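Plollo is finally selling its small engines in the US

Monday, December 2, 2024

Okay, motorbike tinkerers, this one made my morning. Plollo, the little outfit whose 113cc four-stroke I've been going on about since March, has lined up a US parts dealer, and the first crates are already in the warehouse. The dealer is Brasteck, which a lot of you know from their carb kits (and from their very slow phone line, sorry guys).

I called Lina Rawashdeh over there to get the details. The engine ships complete with a kick start, a four-speed gearbox and a wiring harness, and it costs $600 plus freight. Electric start is extra. She told me they have 9 colors of side cover, but only black and plain silver will be on the shelf before spring. 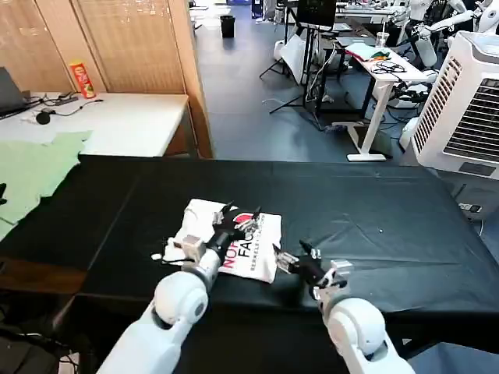 My own plan is to drop one into the old Salgado minibike that's been sitting in my garage with a seized motor. The mounting holes look close on paper, though I'll probably have to make an adapter plate and move the chain line over a bit. Brasteck says everybody who orders in the first batch gets a shop shirt too, and I'll take it, but my wife says my drawer is full of white T-shirts with big black and red lettering like the folded one up there, so something else has to go first!

Warranty is 6 months on parts, and you have to send in a photo of the first oil change to keep it. Jawad Hashmi at Grenumier, the repair place out by the county road, is already taking bookings for installs if you don't want to do the work yourself. He wants the bike dropped off with an empty tank and the battery out. Orders go through Brasteck's regular parts counter, and they'll hold an engine for a week with a deposit.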